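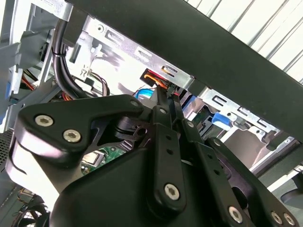
# plirness-teardown

Imke Diekmann, September
Filed under: Robot Learning / Datasets

Control + logging stack and a first data drop for desktop PC disassembly with one arm. Wrist camera, teleop, joint states, gripper width. README is half notes, will clean up later.

Status: v0.6-ish. Records fine. Playback fine. Planner is shaky, see below.

## What's in the repo

- `teleop/` handheld input to arm commands
- `rec/` recorder, writes one folder per episode
- `percep/` wrist cam detector for latches, connectors, screws
- `plan/` Mohammadi, our grasp planner (Python, slow)
- `tools/` trimming, resync, label viewer
- `data/` pointer file only, run `tools/fetch` to pull the real thing

## Quick start

```
make env
make calib
python -m rec.run --task drive_out --rate 100
```

Calib first. Every time the camera mount gets touched. If reprojection looks off by more than 2 px just redo it, don't try to fix the yaml by hand.

Rate is in Hz and applies to joint states only. Camera runs on its own clock and gets matched afterwards by `tools/resync`.

## Data

245 episodes, all teleoperated. Targets are things inside an open tower: drives, drive latches, power and SATA cables, connectors. Some episodes are long and wandering, the operator hunting for an approach angle. Kept those on purpose, the planner needs to see recoveries.

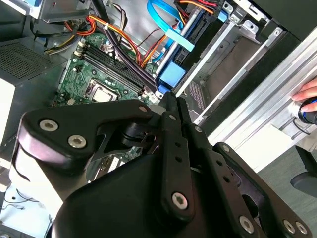
*Wrist view over the open case: empty memory slots, exposed CPU, drive cage behind.*

Per episode:

- `wrist.mp4`
- `joints.npz` positions, velocities, efforts
- `grip.npz` commanded and measured width
- `events.json` operator key presses, e-stop, manual label marks
- `meta.yaml` task name, calib hash, software version

No depth. We tried it, steel cages gave us garbage returns so it got dropped.

Labels come in two flavors. `coarse` is start/end of each phase (approach, contact, pull, retreat). `fine` is latch and connector boxes on every tenth frame. Fine labels only cover part of the set, check `has_fine` in meta before you train on it. Occlusion flag is set by hand and people disagreed on when a connector is "hidden", so treat it as noisy.

## Perception

Detector runs on raw wrist frames. Gripper takes up a big chunk of every image so there's a fixed mask, `percep/mask.png`. New mount = new mask. If you forget this the detector calls our own screws case screws, with high confidence too. Lost an afternoon to that.

Latches are easy when they're colored plastic. Bare sheet metal tabs are hard. Thin wires crossing in front of a connector are the worst case right now, box jumps from frame to frame. There is a smoothing filter (`--smooth`), helps a bit, adds lag.

## Planning

Mohammadi samples grasps around the detected part, throws out anything that hits the case model, ranks the rest. Case model is a box with walls plus whatever you add in `scene.yaml`. Cables are not modeled. At all. So a path can be collision free and still plow straight through a wire bundle. 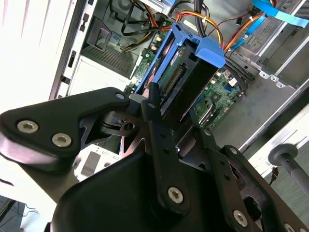 Drive removal is the task we care about most and also where the planner fails the most. Two cases:

1. Target pose is ok but the fingers come in too steep and there's no room to close. Workaround: `--max_tilt` lower, accept fewer candidates.
2. Detector locks on the drive instead of the caddy around it. Then it grips the wrong part. Class merge in `percep/classes.yaml` made this worse, reverted.

Force limit on pull is set in `plan/limits.yaml`. Please dont raise it to get past a stuck latch. Back off, reopen, try again, `retry_pull` does this up to 6 times then hands back to the operator.

## Known issues

- Recorder drops the last half second if you quit with ctrl-c, use `q`
- `tools/trim` ignores events.json, timestamps in there stay untrimmed
- Label viewer crashes on empty `fine` list
- Teleop deadband too wide for small wrist rotatons
- Docs for the Ascombe driver are out of date, read the header file

## Todo

- cable keep-out volumes, even rough ones
- split by case model and not by episode, current split leaks
- port planner inner loop to C++
- write an actual eval script

Contact: open an issue, tag Imke.

Related repos

- ascombe-driver: low level arm and gripper control
- ustorora-labels: label viewer, standalone
- plirness-calib: hand-eye calibration scripts
- mohammadi-bench: planner timing tests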